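4. Marks on dark, glossy surfaces

4.1 Why these surfaces were treated separately

The first round of scoring at Traltard used one sheet for every finish. Matt and satin surfaces gave little trouble. The two scorers, Virgilio Galang and Greer Guthrie, mostly marked the same places and mostly gave them the same names. On dark, glossy surfaces they did not. They agreed that a surface was marked, but often disagreed on where one mark stopped and the next began, and on whether a pale line was a scratch, a trace of something left on top, or a reflection.

The set contains 242 surfaces. After the first round, all the dark, glossy ones were taken out and scored again with the revised sheet described below. The results in Section 3 do not include them.

Dark gloss is a special case for a simple reason. A scuff on a pale surface is seen as a change of colour. On a dark, shiny surface there is little colour to change, and most of what the eye picks up is light coming back from the surface. A mark may show as a pale line in one position and disappear in another. The same is true of grease, dried cleaning fluid and the fine lines left by a cloth. All of them can look whitish, and all of them can lie across one another.

4.2 Terms used

We kept the terms of the Janevski sheet where we could. "Scuff" means a mark from rubbing contact, usually wider than a scratch and without a sharp edge. "Scratch" means a narrow line with a clear edge on both sides. "Smear" means a trace with uneven width and soft ends, with no claim made about what it consists of. "Streak" is used for a straight or nearly straight pale trace that could be either a smear or a scuff. The original sheet has no such term, and scorers were forced to choose. In our view a forced choice was behind many of the disagreements in the first round.

Two further terms describe light and are not counted as marks. "Highlight" is a broad reflection that follows the form of the surface. "Glare spot" is a small, very bright reflection that hides whatever lies under it. Both are drawn on the sheet first, before any marks are entered, and anything inside a glare spot is left blank.

Where a line could not be placed in one class, the scorer wrote "scratch-like" or "smear-like" and went on. Scorers were told not to return to these entries later in the session.

4.3 Scoring a curved surface

Flat panels were scored in squares. This did not work on rounded or tapering parts, where a square near the edge covers far more of the real surface than a square in the middle. For curved surfaces we used zones that follow the tone instead: the darkest area, the area along each highlight, and any area of clearly different tone. Each zone was scored alone, starting with the darkest.

Figure 3 is a useful case because most of the terms in Section 4.2 are needed to score it. The darkest zone holds a curling whitish smear, which begins in a short hook, rises and then trails away to the right. Near it is a patch of short, faint, slanted streaks. The lower highlight is silvery and long, and it is easy to give it more attention than it needs.

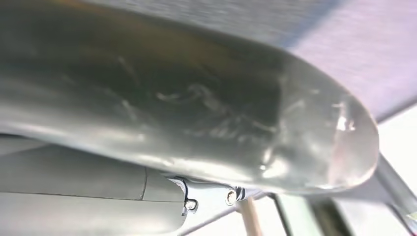 Figure 3. Smears, streaks and a thin scratch-like line on a dark grey-green glossy surface. The lighter rounded end was scored as a separate zone.

The thin pale line running towards the lighter end was entered as scratch-like by both scorers. Galang also entered the very faint mark at the far left, which Guthrie had passed over. We have kept it in the count. The general rule was that a mark entered by either scorer stayed in unless the other had drawn a highlight or a glare spot in the same place.

The change of tone near the rounded end caused some discussion when the sheet was being revised. The change is fairly abrupt, and an early version of the sheet would have let a scorer enter it as the edge of a mark. The revised sheet treats any line of this kind as a zone boundary. It is drawn once and given no score. A mark that crosses a boundary is entered in the zone where its longer part lies.

4.4 Results

Across all 242 surfaces, 1543 marks were entered. Streaks were the most common class on the dark, glossy surfaces, followed by smears. Scratches came well behind. On the matt and satin surfaces the order was different, with scuffs first and scratches second. Part of this difference comes from the sheet itself, as the term "streak" was not available when the other finishes were scored.

Agreement on the dark, glossy surfaces was better in the second round. The gain was greatest for the position of marks and smallest for their class. Scorers still differed most often over short, faint streaks lying close together. One scorer would enter a patch as a single item and the other would enter its larger streaks one by one. We tried a rule based on spacing, but it was slow to apply and was dropped after two sessions. Patches are now entered as single items with the letter P beside them.

Glare spots were less of a problem than expected. They are small and their edges are plain, and both scorers drew them in nearly the same places. Broad highlights were harder. A highlight fades gradually, and a diagonal streak lying just above one may be drawn as part of it. On several surfaces a streak of this kind was found by one scorer only. The present sheet asks for a second look along both sides of every highlight, and this should be kept in any later version.

4.5 Limits of the method

The scores describe what can be made out on a surface at one viewing. They say nothing about depth, and a high count should not be read as heavy wear. A surface with many smears may be sound underneath. A single scratch through the finish may matter more than all of them, yet it counts as one entry.

We did not test whether wiping changed the scores. Wilma Crichton has suggested scoring each surface, wiping it with a dry Grellonell cloth and scoring it again, so that smears and scuffs could be told apart with more confidence. The cloth would need to be checked first on unmarked samples, as cloths can leave fine lines of their own on high gloss. A small trial is planned for April.

Both scorers had also worked on the first round and knew the surfaces well by the time they saw them again. Some of the better agreement may be due to this. Euan Carnegie, who had not seen any of the surfaces before, scored three of them with the revised sheet. His positions matched those of the other two closely, but he used "scratch" more freely than they did. The written guidance for that term has been made longer as a result.

The drawings were entered in Zumby and the counts taken from there. Patches were checked by hand against the paper sheets, and the paper sheet was followed wherever the two differed.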